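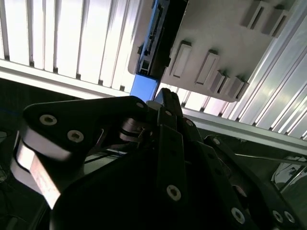
设备出了故障，应该修理还是更换？

先比较两种做法在剩余使用期内的总费用，再看停机时间、备件供应和安全要求。修理费低于更换费时，通常可以考虑修理，但设备若在短期内还会反复出故障，单次修理费低并不说明修理更合算。

# 第四章 维修与更换

## 4.1 本章内容

前一章讨论了设备的购置，重点放在采购价格、安装费用和验收上。设备投入使用以后，费用并没有停止发生。能源、耗材、清洁、检查、零件、工时，都要一笔一笔地支付，有些设备在整个使用期内的这类支出会超过当初的买价。本章讨论其中与故障有关的部分。

学完本章，读者应当能够：

- 区分故障、劣化和损坏；
- 说明事后维修、定期维修和状态维修各适用于什么设备；
- 估算一次停机的直接费用和间接费用；
- 根据维修记录判断一台设备是否到了应当更换的时候；
- 从结构上评价一件产品是否便于维修。

本章的计算只用到四则运算。涉及资金时间价值的内容放在第五章，已经学过贴现的读者可以在做习题时自行加入。

## 4.2 从一家洗衣厂说起

Baldale 是一家为旅馆和诊所清洗床单的洗衣厂。厂里有 4 台大型洗涤脱水机，买自同一供应商，型号相同，安装时间也相同。投产后的头几年，维修工作很少，主要是更换门封和清理排水阀。后来，其中一台的主轴承开始发出噪声。

当时的厂务主管 Kristof Kramer 向供应商 Van Damme 询价，得到两个方案。第一个方案是更换轴承和轴封，停机 2 天。第二个方案是更换整机，旧机折价回收，停机 5 天，其中包括拆除、浇筑基座和调试。更换整机的报价远高于更换轴承。Kramer 选择了第一个方案。

轴承换好以后，噪声消失，机器恢复使用。同一年，该机的变频器出现故障，随后加热管也需要更换。每一次的修理费单独来看都不高，每一次都有理由继续修。年底汇总时，财务人员发现这台机器的维修支出已经接近另外几台的总和，而且它停机时，床单要送到外面的 Drikness 洗衣公司去洗，外送费用记在“外协加工”科目下，没有计入维修费。

这个例子里没有人做错单次的决定。问题出在记录的方式上：费用分散在不同的科目里，每次决定时只看到眼前的一张报价单。后面各节会多次回到 Baldale 的数据。

## 4.3 几个基本概念

**故障**指设备不能完成规定的功能。这里的“规定”二字很重要。一台水泵还在转，但流量达不到工艺要求，对使用者来说已经是故障。一盏走廊灯亮度下降，如果照度仍在规定范围内，就还不能算故障。

**劣化**指设备的性能随时间或使用次数逐渐下降。皮带变松、滤网堵塞、润滑脂变干，都属于劣化。劣化到一定程度会引起故障，两者之间往往有一段可以观察的时间。维修计划能不能起作用，很大程度上取决于这段时间有多长，以及能不能用简单的办法观察到。

**损坏**在本书中专指由外部原因造成的破坏，例如跌落、进水、过电压和误操作。损坏与使用时间没有固定关系，不能靠缩短保养周期来减少，应当从操作规程和防护措施入手。

**可用率**是设备在计划使用时间内能够使用的时间所占的比例。设计划使用时间为 T，其中因故障和修理而不能使用的时间为 D，则

可用率 =（T − D）÷ T

假设一台设备在一个统计期内计划使用 20 天，因修理停了 2 天，可用率为百分之九十。计算时要注意，D 应当包括等待备件和等待人员的时间。许多单位的记录只写修理人员到场后的工时，得出的可用率偏高。

## 4.4 三种维修方式

### 4.4.1 事后维修

事后维修是等设备发生故障以后再修。它常被看作管理落后的表现，这种看法不准确。对于价格低、有备用、故障后果轻的设备，事后维修是费用最低的方式。办公室的台灯、仓库的手推车、茶水间的电热水壶，都没有必要编制保养计划。

采用事后维修的前提是故障不会伤人，不会损坏其他设备，也不会使一条生产线停下来。三项中有一项不满足，就应当考虑别的方式。

### 4.4.2 定期维修

定期维修按照固定的时间或使用量进行，不论设备当时的状态如何。汽车按里程更换机油，电梯按周期检查钢丝绳，都是定期维修。

它的优点是便于安排人员和备件，也便于向使用部门提前说明停机时间。Baldale 把清理排水阀安排在每周三早班开始以前，因为周三的进货量最少。缺点是会换下一部分还能使用的零件，而且每一次拆装都有装错的可能。有些设备在大修之后的一小段时间里故障反而增多，原因就在拆装本身。

周期的确定应当以本单位的记录为依据。制造商手册上的周期是按一般工况给出的，粉尘多、湿度大、连续运转的场合需要缩短，使用很少的场合可以延长，但涉及安全的项目不得自行延长。

### 4.4.3 状态维修

状态维修根据检查或测量的结果决定何时动手。测量可以很简单，例如用手背感觉电机外壳的温度变化，听轴承的声音，记录滤网前后的压差；也可以使用振动仪和红外测温仪。

状态维修适用于劣化过程缓慢、并且有可测量的征兆的设备。有些电子元件失效以前几乎没有征兆，对它们做状态检查得不到有用的结果，准备备件更有效。

三种方式可以在同一台设备上并用。洗涤脱水机的门封适合定期更换，主轴承适合按声音和振动判断，操作面板上的指示灯坏了再换即可。编制计划时，应当以部件为单位来选择维修方式，而不要以整机为单位。

## 4.5 结构与维修的难易
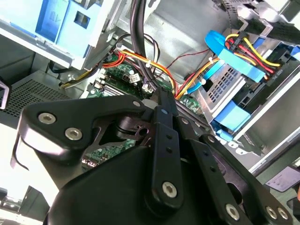
维修费用中有相当一部分在设计阶段就已经确定，使用者只能接受。修理人员把时间花在哪里，要看故障部件前面隔着多少别的部件。台式计算机常被用来说明这个问题：图中机箱的侧面是敞开的，内部的部件露在外面，可以从侧面接近。更换其中某个部件时，一般不必把整机拆散。如果同样的部件封在胶合的外壳里，更换前先要加热、撬开，装回时还要重新涂胶，外壳也可能报废。零件的价格也许一样，工时却相差很大。

评价一件产品是否便于维修，可以从以下几个方面着手。

**可达性。** 容易失效的部件应当放在容易够到的位置。滤网装在机器背面、机器又靠墙安装，是常见的缺陷。检查时不妨按实际安装位置试一次，看看手和工具能不能伸进去，拧动时有没有足够的转角。

**连接方式。** 螺钉、卡扣和插接件可以反复拆装，铆接、焊接和胶接一般不能。卡扣拆装快，但塑料卡扣在多次使用或老化以后容易断裂。螺钉的规格越少越好，同一面板上使用长度不同的螺钉，装错时可能顶坏里面的零件。

**模块划分。** 把功能相关的零件做成一个模块，可以整体更换，停机时间短。模块划得过大，则一个小零件失效就要换掉整个模块，备件费用上升。划分是否合适，要对照各零件的寿命来看，寿命相差很多的零件不宜放在同一个模块里。

**识别与记录。** 线缆、接口和管路应当有标记，标记应当与图纸一致。没有标记时，修理人员在拆卸前要自己做记号，或者拍照留存。这项工作所花的时间应当写进工时记录。

**备件来源。** 标准件可以从多个渠道买到，专用件只能向原厂购买。签订采购合同时，应当写明停产以后继续供应备件的年限。

Rurnberg 职业学校的实训车间曾按上述几个方面检查全部教学设备，结果分为“学生可自行更换”“教师可更换”“须送外维修”三档，贴在设备台账的首页。台账不复杂，一行写一台设备，后面注明最常失效的部件。车间在下一次采购时把这份台账交给了投标单位，要求逐项答复。

## 4.6 停机的费用

一次故障的费用分为直接费用和间接费用。

直接费用包括零件、修理工时、运输和检测。它们有发票或工时单，容易统计。间接费用包括减少的产量、等待人员的工资、外送加工的差价、延误交货的赔偿，以及重新启动时的废品和能耗。间接费用分散在各处，往往没有单独的凭证。

估算间接费用时，最常见的错误是把停机期间的全部产值都算作损失。如果停机时间可以在当周加班补回，损失只是加班工资与正常工资之间的差额，再加上多用的能源。反过来，如果设备已经满负荷运转，失去的产量补不回来，就应当按失去的毛利计算。

以 Baldale 为例。淡季时一台机器停机，其余机器可以分担全部床单，间接费用几乎为零。七月旅馆客满，同样一次停机就要把床单送到 Drikness，按件付费，还要支付往返运输。修理内容完全相同，总费用却不同。由此可以得到一条安排计划的原则：能够提前的维修，应当安排在需求旺季以前。

备用设备可以减少间接费用，但备用设备本身占用资金和场地，也需要保养。长期不运转的备用水泵，密封件会变干，电机会受潮，真正需要时不一定能启动。应当规定轮换运行的办法，并在记录中注明每次轮换的时间和运行情况。

## 4.7 维修记录

后面几节的全部计算都依赖维修记录。一份可用的记录至少要写明设备编号、故障发生的时间、恢复使用的时间、故障现象、更换的零件、工时和费用。

故障现象与故障原因应当分栏填写。“不加热”是现象，“加热管断路”是原因。只写“已修好”或“更换零件”的记录，过后无法用于分析。原因暂时不明的，写“未查明”，不要猜测。

外协费用要填回对应的设备编号。Baldale 后来在外协加工单上增加了一栏，由当班人员填写因哪台设备停机而外送。增加这一栏以后，财务科目没有改动，汇总时却能把外送费用归到具体的机器上。

记录由谁填写，也应当事先定下来。故障现象由操作人员填写，他们最先看到和听到异常；原因、零件和工时由修理人员填写；费用由收到发票的人员补入。三方使用同一张单据，单据随设备走，修理结束后归档。

下一节用这些记录计算单台设备的年平均费用，并画出费用随使用年限变化的曲线。开始以前，请读者选择一件自己熟悉的设备，列出它最近一次故障的全部费用，分清哪些有凭证，哪些需要估算。4.8 节的练习会用到这份清单。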